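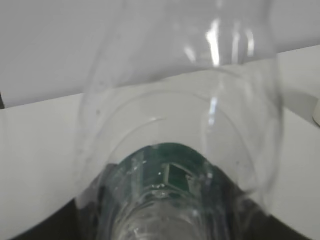 How many times can you reuse a clear plastic cup? Until it cracks, clouds over or holds on to a smell, and with hand washing that can take years.

Anayeli Robles runs the kitchen at Clovine, a lunch place in Driltthorpe that switched to reusable plastic cups in January. She started with 52 of them. Two have cracked, both at the rim.

"People stack them while there's still water inside," Robles says. "Then they stick, and somebody twists too hard."

Her routine is simple. Cups get warm water, dish soap and a soft sponge – never the green scouring side, which leaves fine scratches that turn a clear wall gray over time. They dry upside down on a rack with space between them. A towel leaves lint, and on clear plastic every bit of it shows.

Stuck cups go under warm water for a minute, with cold water poured into the inner one. Coffee smell comes out with baking soda left in overnight.

For a home kitchen, Robles thinks 10 cups is plenty. She keeps hers on a low shelf, stacked no more than four high, and the scratched ones go to the garage – they work fine for paintbrushes and screws.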